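Bench notes > Grippers > Hand-held

Print this post | E-mail this post

Nondar fingers on a clip-lid box

I have been comparing two sets of fingers for the hand-held gripper, the old Jotetti ones and a newer set from Nondar. The handle, the camera and the linkage stay the same. Only the fingers change, so any difference in the footage should come from them.

The test object is a food storage box with a locking clip on each side. I chose it because the Jotetti fingers did badly on it in May. Their tips are flat and 3 mm wider, and they kept landing on the side clips. A clip gives slightly when pressed, the box turns a degree or two, and the pose estimate drifts.

The Nondar tips are angled, so the far pair can sit on the wall just above the side clips. The wrist camera looks straight down between the jaws, and what I check first is whether all four yellow tips stay in view with the box between them. 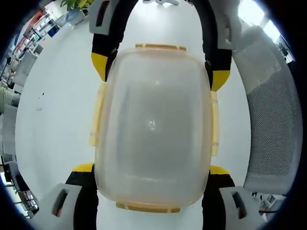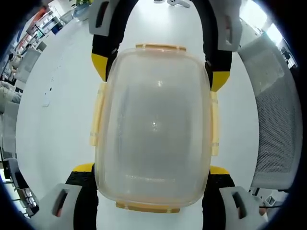
Tracking

Frosted plastic is poor material for feature matching. The lid gives one or two highlights that move with the camera, and the tracker takes them for corners. I masked the middle of the view and let it use the room instead. Over 295 grasps the mask cut lost tracks to 103, which is still too many. Timothée Pichon suggested locking the exposure, and I have that running now at 60 frames a second.

Force

I have no proper figures yet. The Yoshida load cell reads fine on the bench but picks up noise once it is mounted in the handle, and I suspect the cable. By feel, the Nondar set needs a lighter squeeze for the same hold.

Still to do

- Repeat with the box full of rice.
- Try the Dradgate controller, which samples the jaw width faster.
- Measure wear on the yellow tips.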